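Mantel antimanchas Skarkska, a medida

Categoría: Textil de mesa
Referencia: 942
Precio: desde 80 € (el servicio de corte va incluido)
Colores: lino crudo, pizarra, teja, verde salvia

Llevo años peleándome con los manteles, lo reconozco. En mi casa se come con vino tinto, con niños y con un perro que apoya el morro donde no debe, así que cuando Marijke Lambrechts me enseñó el tejido que estaban preparando en Skarkska le pedí dos metros antes de saber ni lo que costaba. ¡Y encantada! Es un algodón con un acabado mate por encima, de los que no brillan ni crujen cuando apoyas el codo (odio los que crujen, parece que comes encima de un paraguas).

Lo tengo puesto desde abril en la mesa grande de la cocina. Le ha caído de todo: aceite, remolacha, café, cera de una vela de cumpleaños. Con un paño húmedo se va casi todo, y lo que no, sale en la lavadora a treinta grados. La cera me costó más, os aviso, tuve que rascar con la uña y luego planchar con papel de cocina.

Y claro, el mantel es el fondo, pero luego hay que vestir la mesa. Yo soy de poner los cubiertos en fila en el centro y que cada uno coja los suyos, me parece mucho más alegre que el protocolo de toda la vida.
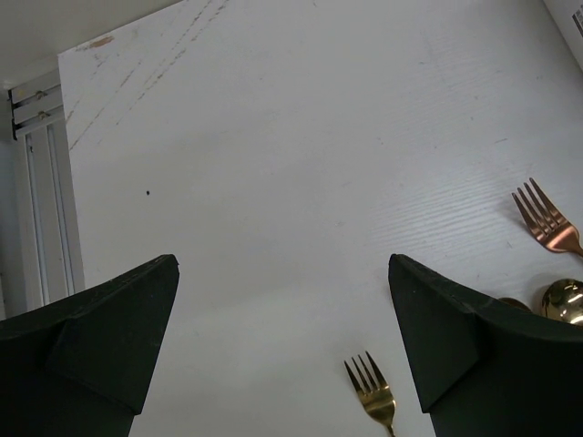
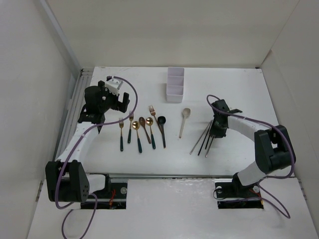
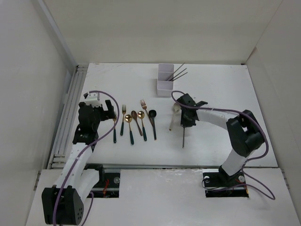 Os cuento cómo va lo de las medidas, que es lo que más me preguntáis por correo. Medid el tablero y sumad la caída que queráis por cada lado. Para diario yo dejo veinte centímetros, para una cena bonita un poco más. Si la mesa es redonda, mandadme el diámetro y ya hago yo las cuentas. El dobladillo lo cosemos con esquina en inglete, y si preferís el canto cortado a ras también se puede (queda más moderno, y pesa menos al doblarlo).

El de pizarra tapa mejor las manchas, pero enseña las migas. El crudo es mi favorito, aunque el tono puede variar un poco de una pieza a otra. Si dudáis, pedid la muestra.

Ficha rápida
Composición: algodón con acabado repelente
Gramaje: casi 720 g por metro lineal
Largo máximo sin costura: 488 cm
Lavado: 30 grados, sin suavizante
Plancha: templada, por el revés
Secadora: no

Combina muy bien con las servilletas Itevlow y con los caminos de mesa Kettani, que están en esta misma sección. Los bajoplatos Vumberg siguen agotados, en cuanto lleguen os escribo.

Los cortes a medida no admiten devolución, las muestras sí.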